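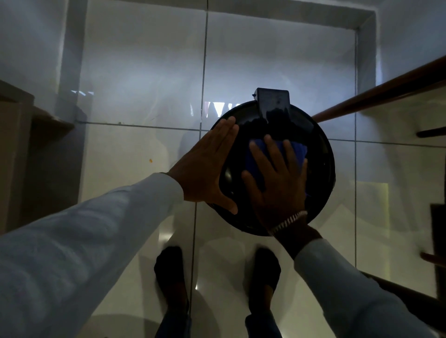
April 1, 2022

Bodice panels for the Demissie order, second week on the frame.

Front left panel is finished except for the neckline edge. Front right is done up to the waist seam. I worked the last part of the right side under the north window after lunch and the beads sit flatter there than on anything I did in the morning. Not sure if it's the light or just that I had slowed down by then.

Thread: the silk we got in March frays after a few passes through the tulle. Waxed it twice and it still went. Changed to the Gramholm polyester for everything structural and kept the silk only for the satin stitch on the leaves. Eldana doesn't like the shine of the polyester but agreed it can't be seen under the bugles. If the client asks, the leaves are silk and the anchoring isn't.

Tension test on scraps, three layers of tulle on organza:
Silk, waxed — broke at the knot, all samples
Polyester, single — held, slight pucker
Polyester, double — held, pucker worse, too stiff at the bust

Going with single.

Bead use so far is 269 grams for the two fronts. That is more than I wrote on the estimate, and the back panels haven't been started. The dense patch at the shoulder is what eats them. Oskari redrew the shoulder motif with wider gaps between the rows and pinned it over the old tracing. From across the room I couldn't tell them apart. Up close the new one looks a bit thin near the armhole, so we'll keep the old spacing there for 38 mm in from the seam line and open it up after that.

Sample of the new spacing is in the flat drawer, labeled "shoulder B." Please don't put it with the Pluna samples, they're the same ivory and we mixed them up once already.

Hook work: number 80 needle for the small bugles, 100 for the sequins. The 80 has a burr on it now and catches when it comes back up. I polished it with the fine paper, which helped for an hour or so. Order more. Sieglinde still has two of hers and says we can borrow one until then, but she wants it back before her own jacket goes on the frame.

Fitting notes from Bezawit (toile only, no beading on it):
Take in side back 5 mm each side
Neckline fine
Waist drops at center front when she sits — check boning length
Straps to be cut last

The side back change means the tracing for the back panels has to be redone. I had already pricked the paper for one of them. The motif can shift toward center back without losing a leaf, but the tendril that crosses the seam will need a new join. I'd like to bead that tendril after the seam is closed, by hand, and leave a gap of two leaf lengths on the flat. Preben would prefer to appliqué it. Try both on a scrap seam and compare on Monday.

Dye: the Sireo ribbon came out too pink next to the organza. Second bath with less color, 21 minutes, rinsed cold. Better, still a touch warm. It's on the rack and I'll look at it again in daylight. If it's no good we use the undyed and tea it.

Hours on the fronts, mine and Eldana's together: 55. Write this up on the job card as well, the card is still blank after the first week.

To do:
Re-prick back panels with the new side back line
Needles, 80 and 100
Ask Bezawit for the boning length in writing
Neckline edge, front left
Slacken the frame over the weekend, both ends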